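Chapter 4
Work Surfaces and the Height of Work

Learning goals

After reading this chapter you should be able to:
explain why the height of a work surface affects the neck, shoulders and lower back
measure elbow height for a standing and a seated worker
choose a surface height for fine, light and heavy tasks
describe how reach zones are used to lay out a bench or table
list the main features to check when buying or inspecting a table

Key terms: elbow height, neutral posture, static load, primary reach zone, secondary reach zone, clearance, glare

4.1 Why the surface matters

Most work done with the hands is done on top of something. It may be a kitchen counter, a packing bench, a school desk or a sewing table. Chapter 3 dealt with the chair and the way it supports the body. In this chapter we turn to the surface in front of the worker, which decides where the hands go. The position of the hands in turn decides what the arms, shoulders, neck and back have to do.

A surface that is too high makes the worker lift the shoulders or hold the elbows away from the body. Muscles at the top of the shoulder then stay tight for as long as the task lasts. This is called static load. A muscle under static load gets less blood than one that tightens and relaxes in turn, and it tires quickly even when the force is small.

A surface that is too low has a different effect. The worker bends forward at the neck and waist to bring the eyes and hands closer to the task. A person who does this while standing often shifts from foot to foot or leans a hip on the edge of the table. Supervisors sometimes read these movements as restlessness. They are better read as signs that the table does not fit.

Consider the packing room at Saarinen, a mail-order firm in Fladport that ships lamps and small household goods. The benches had been bought together and were all the same height. Tall packers stooped over them, and short packers worked with raised elbows. When a new line was set up in October, the firm bought benches with adjustable legs and marked the settings on each leg with paint. Packers were shown how to find their own setting at the start of a shift. We will return to this case in Section 4.5, where the costs are worked out.

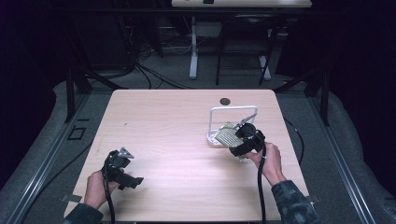 4.2 Elbow height

The usual starting point for setting a surface is elbow height. This is the distance from the floor to the underside of the elbow when the upper arm hangs straight down and the forearm is level. For a standing worker it is measured with shoes on. For a seated worker it is measured after the chair has been adjusted and both feet are flat on the floor or on a footrest.

Elbow height is a reference point, and the right height for the surface depends on the task:

Fine work, such as repairing a watch or drawing small details, calls for a surface above elbow height. The eyes need to be close to the task, and the forearms should have padded support.
Light work, such as sorting mail or filling boxes, calls for a surface a little below elbow height.
Heavy work, such as kneading large batches of dough or planing wood, calls for a surface well below elbow height, so that the worker can use body weight to push down.

Remember that the hands do not always work at the level of the tabletop. A baker with a deep mixing bowl works at the height of its rim. In such cases the height to compare with the elbow is the height of the hands, and the table must be lowered to make up the difference.

4.3 Reach zones

The area in front of a worker can be divided into two zones. The primary reach zone is the area the hands can cover while the elbows stay close to the sides. The secondary reach zone is the area covered with the arms stretched out but the back still upright. Items used all the time belong in the first zone. Items used now and then may go in the second. Anything farther away requires the worker to lean or stand.

Small distances add up. A clerk at the Clotadgate records office who stamps 3000 forms in a week and keeps the ink pad in the secondary zone stretches out an arm 3000 times. Moving the pad closer costs nothing.

4.4 Edges, finish and clearance

Height and reach are not the only things to check. A sharp front edge presses on the underside of the forearm, so a rounded edge is preferred wherever the arms rest. A shiny finish reflects overhead lights and produces glare. A matte finish in a medium or light tone is easier on the eyes.

Clearance is the free space under the surface. A seated worker needs room for the thighs and knees, and enough depth to stretch the legs. Drawers fixed under the front of a table often take this space away.

Activity 4.1

Work with a partner. Measure each other's standing elbow height and seated elbow height. Then measure three surfaces you use often and enter the results in the table on page 18 of your workbook. For each surface, note the task you do there and whether the surface should be higher, lower or left as it is.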